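Products / Data Collection / Two-Arm Systems

Welow Two-Arm Collection Station
Recording equipment for household manipulation tasks

The Welow Two-Arm Collection Station records examples of everyday work for use in training learned control systems. An operator guides both arms through a task while the station stores head camera video, joint positions and gripper commands on a single clock. Each completed run is saved as one episode, with a written task label and an operator number.

The station is supplied to university laboratories, training centers and company research groups. It is delivered assembled and calibrated by Hastberg, which also provides service and replacement parts.

What is supplied
Left and right arms with two-finger grippers
Head camera and mount
Operator controls for both arms
Kuusisto recording software, one license per station
Transport case and wall charger
Printed manual, 118 pages

Recording software
Kuusisto allows the operator to start, stop and discard an episode without leaving the controls. Discarded episodes are kept in a separate folder for 46 days and are then erased. Accepted episodes may be sorted by task, room or operator. Files can be exported in full or with the video reduced in size.

Operators new to the station should complete the two-day introductory course before recording for a shared data set. Course places are booked through the Vorari training office, attention Anneli Oksanen.

Recording in furnished rooms
Floor pickup is among the standard tasks in the Vorari task list. The list asks for items that differ in stiffness and shape, placed anew between episodes, with both arms in use where the task allows.

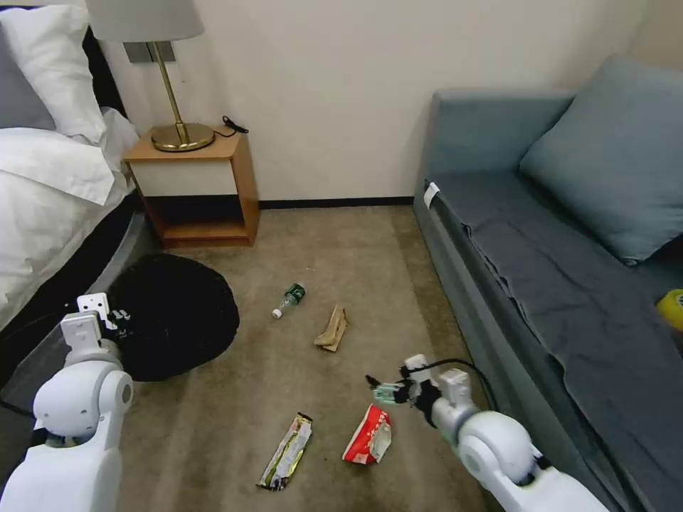 Vol. 2, p. 214

Floor pickup in a bedroom setting, with the grippers held low over the carpet. A plastic bottle, crumpled brown paper and wrappers lie on the floor between the bed and the sofa, and the left gripper is against a round black object.

Lighting should be left unchanged within a session. Changes of room, bedding or floor covering are to be entered in the session notes before the next episode is started.

Ordering
The station is sold as a complete unit. Additional gripper fingers, operator controls and software licenses may be ordered separately. Delivery takes roughly 46 days from receipt of a signed order. Prices are given on written request to the Hastberg sales office.

Page last revised Mar 11, 2018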